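Search this book
Enter a keyword or section number
Go

Chapter 8
Rules for Robots That Share a Room with People

What this chapter covers

Most of the safety rules for robots were written for factories. A factory robot is bolted to the floor, it does the same job all day, and a fence keeps people out of its reach. The rules that follow from this are simple to state. Nobody goes inside the fence while the power is on, and if the gate opens, the robot stops.

A robot that sets a table or clears dishes can't be run that way. Its work area is also somebody's kitchen. The furniture gets moved, objects are left in odd places, and the people nearby have had no training. This chapter looks at the rules such a robot should follow, who writes them, and how a test team can show that they have been met.

You should have read the section on risk in Chapter 3 before you start. We will use the terms hazard, harm, and risk as they were defined there. A hazard is something that could cause harm. Risk combines how bad the harm would be with how likely it is.

8.1 Three kinds of rules

People often use the words law, standard, and good practice as if they meant the same thing. They do not, and the difference matters when something goes wrong.

A law is binding. A company that sells a machine has to obey the laws of the place where it is sold, and can be fined or sued if it does not.

A standard is a document agreed on by a group of experts. It sets out what a machine should do, and often how to test it. Following a standard is usually a choice, although a law or a contract may require it. A buyer can write into a contract that a robot must meet a certain standard, and from then on the seller is held to it.

Good practice is what careful people in a trade do whether or not it is written down. It tends to run ahead of the standards. Much of what is now in print began as a note taped to the side of a machine.

8.2 The Limbridge house rules

Throughout this chapter we will use one set of house rules as a case study. It was written by Kagiso Hendricks and Satish Subramaniam for the home robot group at Limbridge, and the version we use is dated June 16, 2021. It is short, and parts of it have since been changed, but it shows how a general duty (do not hurt anyone) is turned into rules that can be checked.

The rules sort every task into one of two levels. Level 1 tasks involve only light, blunt objects that will not break. Level 2 tasks involve anything sharp, hot, heavy, or made of glass. A Level 2 task has to be run in simulation before it is tried on a real machine, and the results have to be signed by someone who did not write the control program.

The second point caused more argument than the first. At a partner site in Dristbridge, the staff was small and the same engineer often wrote the program and ran the tests. The site asked for an exception in November and was turned down. It now sends its test logs to Limbridge for signing, and this adds a delay that the engineers there still complain about.

8.3 What a simulated test can and cannot show

A simulation is a model of a robot and its surroundings that runs on a computer. It lets a team repeat a risky move many times without putting a person in the way. In one early set of runs at Limbridge, the arm completed 79 moves before its elbow struck the back of a chair. No one was hurt and nothing had to be repaired – the team changed the path and ran the set again.

A simulation is only as good as what has been put into it. If the friction of a plate is set too high, the gripper will seem to hold it well. A real plate may slip. For this reason the house rules treat a simulated pass as permission to go on to the next test, and never as proof that the robot is safe.

8.4 Checking the work area

Before any run, real or simulated, the operator looks over the work area and writes down the hazards. The check covers the surfaces within reach of the arm, the floor, and the space a person might walk through. Loose objects get a line each on the form, even when they have nothing to do with the task. A glass bottle lying on its side on a counter, for instance, is entered as a Level 2 object, as it may roll if it is bumped. Chairs near a table are entered too, with a note on whether the arm could reach them. The operator then decides whether to clear each item away or leave it and plan around it, and writes down the choice before the run begins. 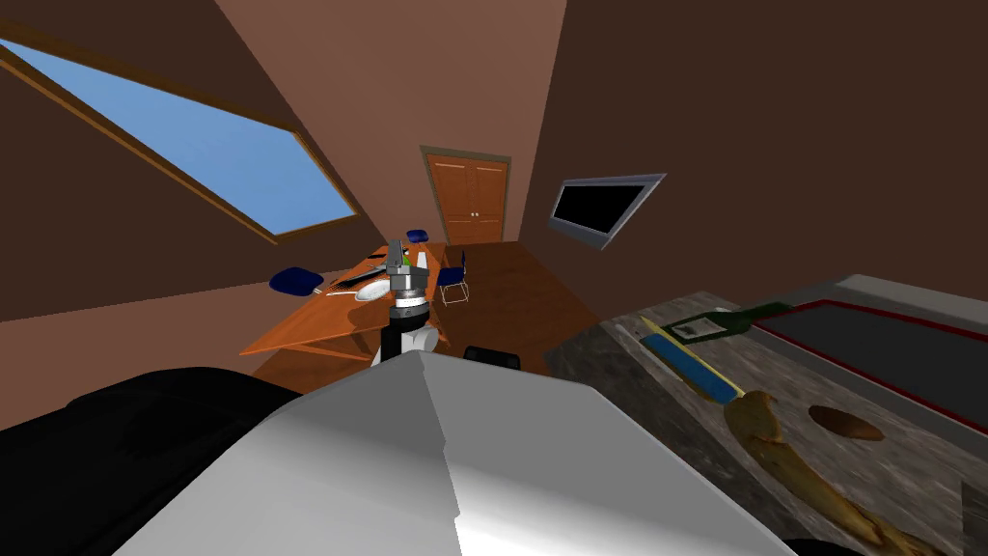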